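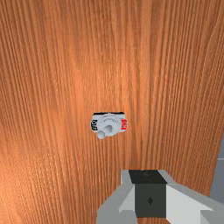 Stetside Public Library: Call for Oral History Participants

The Stetside Public Library invites current and former residents of the Madigan neighborhood to take part in a recorded history of the district and its shops. Interviews will begin in May and will be held in the Local History Room on the second floor.

Participants must be 18 or older and must have lived or worked in Madigan for at least 2 years. Each person will sit for one interview of up to 90 minutes. Family members may attend. Interviews are offered in English and Korean.

The library currently holds 1,244 items on the neighborhood, most of them printed. Very few record the daily life of renters, shop employees, or families who moved on to Drondness after the streetcar line closed. Applications from these groups are especially welcome.

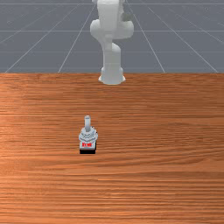
Do I need to bring photographs or papers to my interview?

Personal items are optional. Staff will scan any that you wish to share and return them to you before you leave.

To apply, send a statement of no more than 600 words describing your connection to Madigan, along with a daytime phone number, to Dong-geon Ham, Local History Librarian. Paper forms are available at the front desk until 6:00 p.m.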